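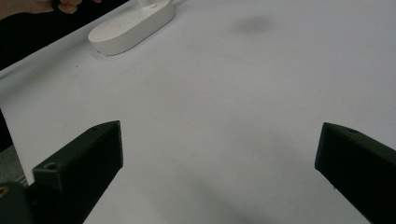
From: list member, Zindilwood
To: Nilura users list
Date: December 25, 2020
Subject: Re: Drikulex classifier sure of itself on the wrong tickets

Replying to the message from the Karakaya helpdesk, which I have left in below with the signature trimmed.

> We have been using Drikulex to sort incoming support tickets into
> 11 categories. On the test set it looks fine. On live tickets it
> gives very high confidence to answers that are plainly wrong, and
> the worst of it is in "billing" and "account closure". We had
> planned to pass anything under 80 per cent confidence to a person,
> but hardly anything falls under 80, so the wrong ones go straight
> through. Is there a setting we have missed, or do we need to train
> the whole thing again? We are on the default model with the default
> text cleaning.

There is no setting that will fix it on its own, but I don't think you need to train from scratch either. We had much the same trouble at Zindilwood with a smaller set of categories, and I would look at these things in this order.

First, the confidence figure. What Drikulex prints in that column is the raw score from the last layer, scaled so that all the categories add up to one. It tells you how far ahead the top category is of the others. It does not mean that 80 out of 100 such tickets will be right. To get a number you can use as a cut-off you have to calibrate it on tickets the model has not been trained on. The calibrate step in Nilura does this if you give it a file of held-out tickets with the correct labels. It takes a few minutes and doesn't touch the model itself.

Please use live tickets for that file and not your test set. If the test set came out of the same export as the training data, it will share all the same habits, and calibrating on it will only tell you what you already know.

Second, check for repeats. When we went through our own export we found that one customer's automatic fault report was in there 49 times, with only the reference number changed. Some copies had gone into training and some into the test set, so of course the test result looked good. Default cleaning does not catch this, as it compares whole messages and the reference number makes each one different. Strip out reference numbers and dates before you compare, then take the repeats out, then split. The order matters.

Third, "billing" and "account closure". I would read a handful of the wrong ones by eye before changing anything. In ours, a good many tickets belonged in both: people write in to close an account and dispute the last bill in the same message. The person labelling had to pick one, and different people picked differently. The model can't learn a rule that the labels don't follow. We ended up merging 4 of our categories into one and letting the team who received them sort it out, and there were fewer complaints about tickets going to the wrong desk. You may not be able to do that if the two go to separate offices.

Fourth, look at the quoted text. If your live tickets include replies, the old message is probably still attached underneath, along with the standard footer. Our footer mentioned payment terms, and the model had decided that anything with a footer was billing. The training export had no footers in it at all. Cutting everything below the first quoted line helped more than anything else we tried, though it does lose some detail when people reply in between the lines - we live with that.

If you do all that and the scores are still too high, then try training again with fewer passes. The default is on the long side for short messages.

One question back: is the language field filled in on your live tickets? If it is blank, Drikulex treats the ticket as English, and anything in another language tends to land in whichever category was biggest in training. That would also give you high scores on wrong answers, and you would want to rule it out before doing the calibration.

I can post our cleaning script to the list if it is any use. It is short and not very tidy, and the patterns for the reference numbers are ours, so you would have to put in your own.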